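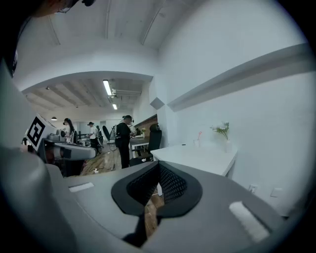

Open day at Povis, the main room, Thursday afternoon.

Is a robot open day worth the trip if you're thinking of buying?
Waldemar Cieślak

I run a small packing shop and went to the Povis open day hoping to see something that could help on our line. They said the hand-held gripper is how you teach the arm: you do the job yourself a bunch of times and it learns from that. Fine, but I watched the same pick for most of an hour and came away with 3 brochures and no idea what happens when a box shows up crooked. I asked what it costs to run and got "it depends." Has anyone here gone from one of these visits to a machine that earns its keep?

Iwona Brzozowska
We did, sort of. Before you go back, mail them 50 of your own parts, including the bent ones, and ask to see those picked while you stand there. Celton wouldn't do it for us. Tritari did and it missed plenty - but at least we knew what we were looking at. Also ask how many demos went into the task you saw. Ours was more than 2,000, and the salesman had been saying "a quick afternoon." Get the retraining price in writing.

Edmund Jasińska
Demos are demos. Went to two, ate the cookies, kept my guys.

Jamshid Asadi
Agree with Iwona on bringing your own parts. I'd add: ask to try the gripper yourself. My wrist was sore after ten minutes, and somebody on your payroll will be the one holding it. Don't sign anything that day.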